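Trimer G2 Two-Jaw Gripper, Blue Ribbed Pads
Part no. 2203 (hand-held and arm mount)
Kuvosby Equipment

SAFETY AND SERVICE NOTICE, read before ordering or using
Posted 05/07/2024, replaces the earlier note on this page

Short version: jaws can let go late. You release the trigger, the pads stay shut for a moment, then spring open all at once. Small items get thrown. One cut finger so far, one bent ring, a few dropped stones. If yours does this, stop using it and fit kit 1207. Free for all owners.

Still selling the G2. Everything shipping now has the kit fitted already. Look for a dot of white paint inside the battery door.

What goes wrong

The return spring sits on a small bushing at the inner pivot. In the bad batch the bushing was cut a hair too tight. Fine when new. Then dust and skin oil get in, and it starts to stick. Pads close normally, grip feels normal, so you don't notice anything until you want to let go.

Worse with thin stuff. A ring band or a chain gives the pads nothing to push back against, so the spring has to do all the work by itself. Big soft items mostly release OK even on a bad unit, which is why our own bench test missed it. We were testing with foam blocks. We now test with rings and wire as well.

Second problem, less common: left pad creeps up in its slot after a lot of use. Ridges no longer line up and the item turns in the grip. Same kit fixes it, there's a new pad screw in the bag.

Who found it

Nanna Vigfúsdóttir at the Murnstead sorting room wrote to us first. Her team does small mixed goods, mostly costume jewelry and beads. She sent back two units with a very clear note: "It holds on, then it flings. I have stopped my people using them near anything with a stone in it." We should of answered faster than we did. Sorry Nanna.
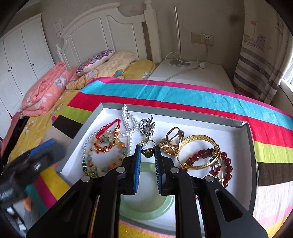

Valdemar Norðdahl in our workshop got the same fault on his bench the next day, after running one of her units with a steel ring until it stuck. Took 30 cycles. A clean unit from a later batch ran all afternoon with no sticking.

Is mine affected?

Serial is on the underside, near the cable. If it ends in K, yes, affected. If it ends in M or P, no. No letter at all means a pre-production unit, please just write to us.

Can't read the serial? Do this:
Switch on, nothing in the jaws.
Close fully, hold, let go.
Pads should open right away in one smooth move.
Repeat 20 times. Any pause, any click, any jump = affected.

Keep your face back while you test. Glasses on please.

Until the kit is fitted

Don't use on rings, pins, brooches, anything with a point or a loose stone.
Don't put your fingers between the pads to free a stuck item. That's how the cut happened. Power off first, then open the jaws by hand from the outer arms.
Don't oil the pivots. We know, it seems to help. It helps for a day and then collects more dust and you're worse off then before.
If the gripper is on an arm, turn auto-return off. A late release while the arm is moving throws things a lot further.

Release kit 1207, what's in the bag

Two inner bushings, new size
Return spring, slightly stiffer
Pad screw with thread lock already on it
Dust washers
Hex key (you'll lose it, any small one works)

Fitting is a bench job, not hard. Power off, pull the battery or unplug. Take out the inner pivot, swap bushing and spring, washers go on both sides. Ribs on the pads must face each other. Tighten until snug and stop there. Then run the open/close test again. If it still hesitates after the kit, send the whole thing in, we'll replace it.

Not happy doing it yourself? Þrastardóttir, our service partner, will fit the kit for free. Book through the form, put "release kit" in the subject.

Changes after the kit

Opening is a touch louder. Normal.
Grip force setting 1 feels a bit weaker than before, because the spring is stiffer. Go up one setting if light items slip.
Pads themselves are the same, old spares still fit.

Ordering

G2 with pads: in stock
Kit 1207: in stock, no charge, send us the serial or a photo of it
Spare blue pads, pair: back in September
Long-tip pads: on hold untill we have tested them with the new spring. Please don't fit the old long tips to a G2 with the kit in, the screw is too short.

Already had a throw or a cut? Tell us even if it was minor. What you were holding, which force setting, hand or arm. Don't clean the unit before you send it, Valdemar wants to see the dirt.

Returns go to the Kuvosby workshop, attn. Valdemar Norðdahl. Postage on us.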